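Kallon Publishes Setup and Conduct Rules for Robot Picking Trials in Retail Mock-ups

Janda test method adds requirements for fixtures, fresh produce handling and operator stop authority

April — Kallon, a developer of test methods for service robots, has released the second edition of its Janda practice, a set of rules for running mobile robot trials in mock retail spaces. The document covers how a test area is laid out, how goods and containers are prepared, who may stop a run, and what must be written down before a result can be reported. It applies to wheeled robots with one or two arms that pick goods from open displays and place them in a basket, crate or bag.

The new edition replaces the first in full. It runs to 60 pages and contains 157 numbered requirements, each marked as mandatory or advisory. Test sites that already work to the first edition have 24 months to move over. Results produced under the first edition stay valid but must carry the edition number wherever they are quoted.

Most of the changes concern the test area. The first edition was written with flat laboratory floors and plain steel shelving in mind. Sites using it asked for rules that fit the furniture found in shops and showrooms, including pedestal tables, glossy tops, tilted produce crates and patterned carpet. Edition 2 allows all of these, provided that each is recorded on the layout sheet along with its height, its surface finish and its distance from the robot's starting point.

"A polished stone top and a matte board of the same height are different tests," said Mi-kyung Jin, technical lead for Janda at Kallon. "The old layout sheet had one line for both. We kept seeing results from two sites that should have matched and did not, and the sheet gave us no way to find out why." 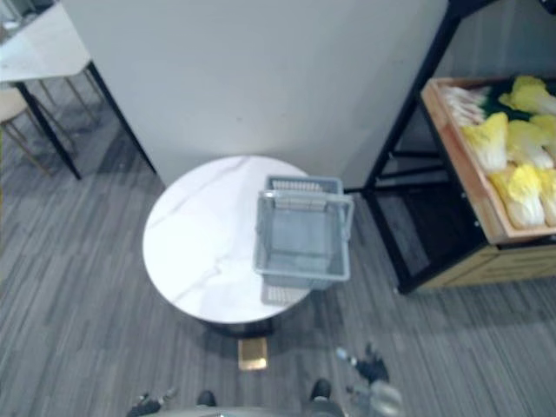
Containers are treated separately from furniture. A basket used as a place target must be empty at the start of each run, and the position of its handle, raised or folded, must be fixed for the whole series. A run in which the handle changes position through contact with the arm is not discarded. It is logged as a contact event and counted in the total. The basket may stand anywhere on the support surface as long as its full base is at least 50 mm inside the edge.

Fresh produce may now be used in scored runs. The first edition limited scored runs to packaged goods and molded stand-ins. Under the new text, leafy vegetables and long-stalked vegetables are permitted if they are weighed before the series, replaced when visible damage passes the limit in Annex C, and kept out of the food supply afterward. Stand-ins remain permitted. A report must state which type was used, and the two may not be mixed within one series.

Open display frames receive their own clause. Depth sensors can read through an open frame to the floor behind it, and the clause requires at least one approach path that passes the open side. Loose signs, cords and price holders must be removed or fixed down. Furniture feet and base plates that project past the edge of the top must be marked on the layout sheet, as they reduce the clearance available to a mobile base.

The section on conduct has been rewritten. Each run requires an operator and an observer. Either may stop the run at any time and neither has to give a reason before doing so. The stop control must be within reach of the operator from the moment drive power is enabled until it is removed. Persons other than the operator and the observer stay outside the marked boundary while the arms are powered. Remote operation is allowed, but the observer must then be on site and must hold a stop control of their own.

Gripper checks are required before the first run of a series and again after any contact event. The check consists of a full open and close cycle, an inspection of the finger surfaces, and a force reading against the value declared by the manufacturer. A gripper that reads outside the declared tolerance is withdrawn, and the runs since the last passing check are reported as unverified.

The draft was tried at test areas run by Fenis and Pärn before publication. Comments from both sites led to changes in the lighting clause, which now asks for readings at the pick point and the place point in place of a single room value — glare from a hard top had been missed by the earlier method.

"The paperwork takes longer on the first day and less time after that," said Vivek Srivastava, test manager at Fenis. "Once the layout sheet is signed, the crew can rebuild the area from it. Before, we were working from memory and tape marks."

Edition 2 does not set pass or fail limits for robot performance. It also does not replace the risk assessment that the site must carry out under the safety rules that apply where it operates. Where Janda and a legal requirement differ, the legal requirement comes first.

The practice, the layout sheet and the contact event log are available from Kallon on request. Sites that hold a first edition license will receive the new edition at no charge. An advisory note on trials in aisles open to the public is in preparation and will be circulated to license holders for comment.

About Kallon
Kallon writes and maintains test methods for mobile and service robots used in retail, storage and light handling. The company does not build or sell robots.

Press contact: Kallon, Technical Publications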